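Dish rack

A dish rack is a stand that holds plates upright after washing so that water can run off. Most have a base and a row of dividers or brackets. Larger ones add a tray for cups, though sellers tend to overstate how much these hold.

Claims made for racks deserve some caution. The maker Pristen advertised that plates in its slanted model dried faster than in a straight one, but published no test. Zumness sold a rack "for 100 plates" that was meant for canteens and found few home buyers.
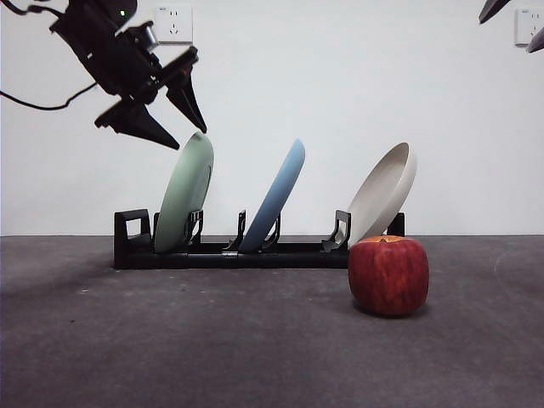

Round plates leaning in a black rack.

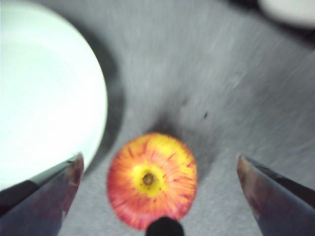 Elikem Korletey doubts that the tilt matters at all, and wrote in August that a plate stacked on edge against a wall drains just as well, provided it doesn't slide.

Whether a rack is cleaner than a towel is also disputed. A rack that is never washed collects grime under the dividers, a point most product pages skip. Fruit is often kept on the same counter, and the usual advice to leave space between it and the rack is seldom backed by a source.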